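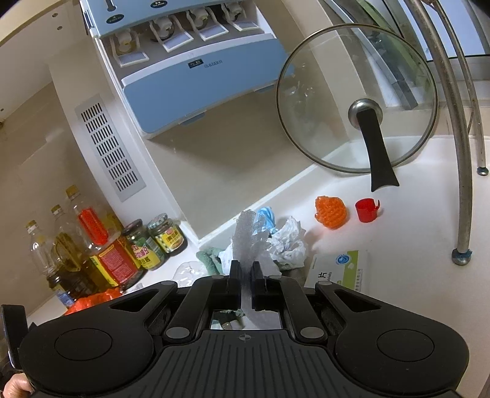 N° 93 -- page 6

Moutarde maison : le mode d'emploi de quelqu'un qui a raté les premières

par Jeanie Haldane

On peut très bien vivre sans faire sa moutarde. Les magasins en vendent, elle est bonne, elle coûte le prix d'un café et personne ne vous demandera d'où elle vient. Si cet argument vous suffit, tournez la page, Dušan Doležal y parle de choux. Les autres, sortez un saladier.

Je fais de la moutarde depuis un hiver passé à Vanier dans un appartement où le four ne fonctionnait pas. Il fallait bien cuisiner quelque chose qui n'aille pas au four, et j'avais épuisé les salades. Les trois premiers pots ont fini à la poubelle. Le quatrième était comestible, le cinquième m'a fait pleurer, dans le bon sens du terme. La recette ci-dessous descend du cinquième.

Ce qu'il faut

170 g de graines de moutarde, moitié brunes, moitié jaunes
180 g d'eau froide
170 g de vinaigre de cidre
12 g de sel fin
23 g de miel
1 g de curcuma, pour la couleur et pour la vanité

Faites l'addition : 556 g. Vous en récupérerez moins, le reste restera collé au mixeur, à la spatule et à votre manche. Pesez aussi les liquides. Le verre doseur de ma cuisine a des graduations si optimistes que j'ai cessé de le consulter.

Les graines

Les jaunes sont douces, les brunes piquent, les noires piquent davantage et se trouvent moins facilement. Un mélange à parts égales donne une moutarde qui se fait remarquer sans gâcher le repas. Si vous aimez souffrir, mettez tout en brunes et prévenez vos invités. Ou ne les prévenez pas, cela dépend des invités.

Achetez les graines en épicerie plutôt qu'au rayon des petits flacons d'épices, où elles se vendent au prix du parfum. Goûtez-en une avant de commencer. Elle doit être d'abord fade, puis un peu amère, puis chaude au fond de la bouche. Si elle reste fade jusqu'au bout, elle est vieille et votre moutarde le sera aussi.

Les graines de jardinerie, destinées au semis, sont à laisser aux jardiniers : elles peuvent être traitées. Je précise, on m'a posé la question.

Le trempage

La veille, versez les graines dans un bocal avec l'eau froide et fermez. Au frigo, toute la nuit. Le matin, elles auront bu presque toute l'eau et doublé de volume, ce qui veut dire qu'un bocal rempli à ras bord n'était pas une bonne idée.

L'eau doit être froide, j'insiste lourdement. Le piquant de la moutarde n'existe pas dans la graine entière : il se fabrique quand on l'écrase en présence d'eau, par le travail d'une enzyme qui déteste la chaleur. Avec de l'eau bouillante, vous obtenez une purée beige au goût de carton mouillé. C'était mon premier pot.

L'enzyme n'aime pas beaucoup l'acide non plus. Beaucoup de recettes font tremper les graines directement dans le vinaigre, et le résultat est agréable, rond, poli. Si vous cherchez une moutarde polie, faites comme elles. Mon deuxième pot était très poli.

Le broyage

Versez les graines trempées dans un petit mixeur, ou utilisez un mixeur plongeant dans un récipient haut et étroit. Dans un saladier large, le plongeant projette de la moutarde sur les murs, et la moutarde au curcuma tient sur la peinture blanche avec une fidélité remarquable.

Mixez par petits coups. Si vous laissez tourner longtemps, la pâte chauffe et on retombe dans l'affaire du carton. Une moutarde à l'ancienne demande une minute en tout ; une moutarde plus lisse, trois ou quatre, avec des pauses. Elle ne sera jamais aussi lisse que celle du commerce, qui passe par des meules et des tamis que vous n'avez pas. Donnie Morrison, à Wusley, passe la sienne au chinois avec le dos d'une louche. Il y consacre une soirée et obtient quatre cuillerées superbes, dont il parle ensuite pendant des semaines.

Reste le mortier. Je l'ai essayé une fois, par romantisme. Les graines mouillées sont rondes, lisses et mobiles ; j'en retrouvais encore derrière le grille-pain en novembre.

L'attente, puis le vinaigre

Une fois les graines broyées, ne faites rien pendant dix minutes. C'est l'étape la plus souvent sautée et la seule qui décide de la force. Le piquant monte pendant que la pâte repose, et le vinaigre vient ensuite l'arrêter à peu près là où il en est. Cinq minutes donnent une moutarde modérée, dix une moutarde franche. Au-delà d'un quart d'heure je n'ai plus vu de différence, mais à ce stade je ne voyais plus grand-chose.

Ne mettez pas le nez au-dessus du bol pour vérifier. Vous le ferez quand même.

Ajoutez ensuite le vinaigre, le sel, le miel et le curcuma, et mixez encore quelques secondes. La préparation paraîtra beaucoup trop liquide. Laissez-la tranquille : les graines continuent de boire pendant un jour ou deux et la moutarde épaissit toute seule. Celui qui rajoute des graines à ce moment-là se retrouve le surlendemain avec du mortier, au sens du maçon.

Le repos

Goûtez maintenant, pour la science. C'est affreux : amer, brutal, avec un arrière-goût de métal. Mon troisième pot était sans doute excellent, je l'ai jeté à ce stade.

Mettez en pot très propre, couvrez, placez au frigo et n'y touchez pas pendant trois jours. L'amertume s'en va d'elle-même. Au bout d'une semaine la moutarde est bonne, au bout de deux elle est meilleure. Si vous la destinez à un dîner du vendredi, faites-la donc le vendredi d'avant, et pas le jeudi soir en espérant.

Quand ça ne va pas

Trop épaisse : une cuillerée de vinaigre ou d'eau froide, on remue, on attend le lendemain avant de recommencer.

Trop liquide après une semaine : remixez un peu. Si elle ne prend toujours pas, appelez-la sauce et servez-la avec du poisson.

Trop forte : laissez le pot au frigo, elle se calmera avec le temps. On peut aussi ajouter du miel, mais une cuillerée de trop et vous voilà propriétaire d'un assaisonnement pour jambon de Noël.

Pas forte du tout : eau tiède, graines fatiguées ou vinaigre trop tôt. Cela ne se rattrape pas. Il reste les vinaigrettes, où elle fera tenir l'huile sans rien dire.

Du liquide en surface : c'est normal, remuez. De la moisissure en surface : ce n'est pas normal, jetez le tout, y compris ce qui a l'air sain en dessous.

Quelques variantes

À la bière : remplacez l'eau de trempage par une brune éventée et froide. La moutarde y perd un peu de mordant et y gagne une amertume qui demande une semaine de plus.

À l'estragon : hachez les feuilles et ajoutez-les à la fin, à la cuillère. Mixées, elles donnent à l'ensemble la couleur d'un étang.

Au paprika fumé : une demi-cuillère à café à la place du curcuma. L'idée me vient d'un séjour à Cáceres, où j'ai acheté plus de paprika que ne peut raisonnablement en consommer un foyer d'une personne. Il y en a désormais dans tout.

Aux airelles : Thảo Phan jure par celle-ci avec le gibier. Je n'ai pas de gibier. Avec du fromage, c'est très bien.

Conservation

Au frigo, pot fermé, comptez deux à trois mois. Le vinaigre et le sel font l'essentiel du travail, à condition que vous n'y plongiez pas un couteau beurré. Utilisez une cuillère propre, de préférence en inox, et lavez-la tout de suite ; sèche, la moutarde au curcuma s'en va à la brosse.

Évitez les vieux bouchons en liège récupérés, très jolis et impossibles à nettoyer. Les pots à couvercle vissé conviennent parfaitement. Écrivez la date sur le couvercle, et aussi le mot « moutarde » : Wanting Lei a mis la mienne dans un curry en la prenant pour de la pâte de curcuma -- le curry était d'ailleurs plutôt bon, et elle m'a redemandé un pot.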